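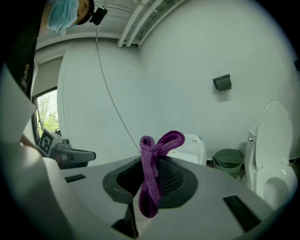
Gromley is a small set of notes on how soft household things get picked up, folded and put away in one room. I started it with a doubt: people write "cloth" in their labels as if that settles anything. It doesn't. A purple knit with fine ribbing, twisted into a loose loop with one end folded over like a small bow, is a poor match for a flat towel, and a label that treats them alike is worth little to me. So the label sheet has separate entries for flat, folded, twisted and hanging, and a notes field for whatever fits none of them.

Ritu Grewal did the first pass of labels and Guoqing Lü did the second. They disagreed on up to 30 items, mostly over where "folded" ends and "twisted" begins. I left both answers in. Averaging them would have looked cleaner — and told you less. 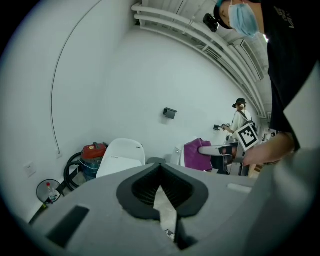
Version 2 dropped the "tidy / untidy" score. It mostly recorded who was in a good mood.

Known problems

Furniture labels are thin. "Chair" and "stool" are used loosely, and small things left on them, such as water bottles, are often skipped.
Color names were never checked under different lights. Don't lean on them.
The Dellent labels came from an older sheet and still say "cloth" everywhere.

Last edited 12/03/2021. Corrections welcome, with the item number please.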